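Pattern copying with cubes

Pattern copying with cubes, also called block matching or, in some older classroom books, "build the same," is a quiet tabletop activity in which one small arrangement of colored cubes serves as a model and a second arrangement is built to agree with it. It is played at home, in preschools and in the early grades of elementary school, and plenty of grown-ups have found themselves drawn into it on a rainy Saturday after sitting down only to help. The activity needs very little: a flat surface, a handful of cubes in a few clear colors, and somebody willing to take a turn at making the first pattern.

Background

Wooden and plastic cubes have been nursery furniture for so long that it would be hard to say when people first began copying one another's arrangements with them. The form described in this article, with a marked area for the model and open space for the copy, owes a good deal to a classroom handbook by Frauke Bauerfeind, who taught the youngest children at a school in Ilgate and wrote down the games her pupils kept asking for. Her handbook gives 21 patterns, beginning with two cubes side by side and working up to a staircase that most children like to knock over as soon as it is finished. Tassanee Rungrueang later added a set of turned patterns, in which the shape stays the same but sits at a different angle, and these have become a favorite with older players.

Materials

The cubes should all be the same size and should have flat faces that meet neatly when pushed together. Sets sold for the purpose, such as the Kalora cubes found in many Ilgate classrooms, usually come in strong, plain colors, and it is worth checking that any two colors in the set can be told apart in the evening under a lamp as well as in daylight. A small box of 17 cubes is plenty for two players. Larger schools sometimes keep a tub of more than 500, shared among several rooms and sorted, when there is time, on the last afternoon of the term.

A pale, plain tabletop is the best surface, as patterned cloths make the edges of the cubes harder to follow. Many teachers draw a simple outline on the table, or on a large sheet of paper, to show where the model belongs. Thin lines will do very nicely, and they need not make a complete box if the table meets a wall and the wall can stand in for the last side.

The three-cube L

The pattern most beginners meet first, once they have had enough of straight rows, is the three-cube L. One cube forms the corner, a second sits beside it and a third sits in front of it, so that two sides of the corner cube are covered and a square of bare table is left in the crook of the L. With three different colors there are several ways to fill the same shape, and this is where the fun of it lies: a child may have the L exactly right and the colors in the wrong places, or every color in its proper order along an L that opens the other way.

In the version with an orange corner, the blue cube goes to the right and the red cube comes toward the player. Both groups follow that order, the one inside the outline sitting square and the nearer one turned slightly clockwise.

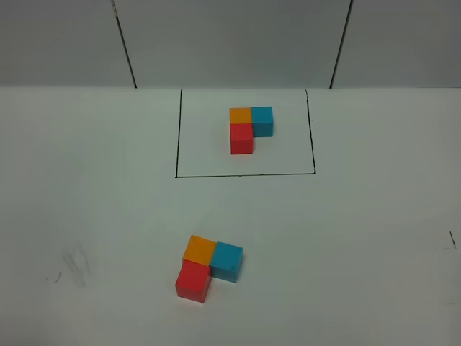
Turned patterns

A copy that has been turned a little is still counted as a match in most homes and classrooms, provided that each cube keeps its proper neighbors. Stricter players ask for the sides to line up as well, and it is kind to settle this before starting, particularly between brothers and sisters. Rungrueang suggests walking around to the far side of the table and looking at both groups from there. The L will seem to open in a new direction, but the corner cube remains the corner cube, and children are often delighted to discover this for themselves.

Variations

In the memory game, the model is covered with a bowl or a tea towel after a slow count of 6, and the copy is built from what the player can remember. Telling games do away with looking altogether: one player describes the pattern aloud, the other builds it, and a good deal of laughing usually follows over what was meant by "next to." Oanh Diệp's mirror game asks for the pattern as it would appear in a looking glass, with the blue cube of the orange-cornered L moving over to the left. Taller patterns, with cubes stacked on top of one another, are generally kept for players who have grown comfortable with flat ones.

See also

Building blocks
Mosaic toys
Tangram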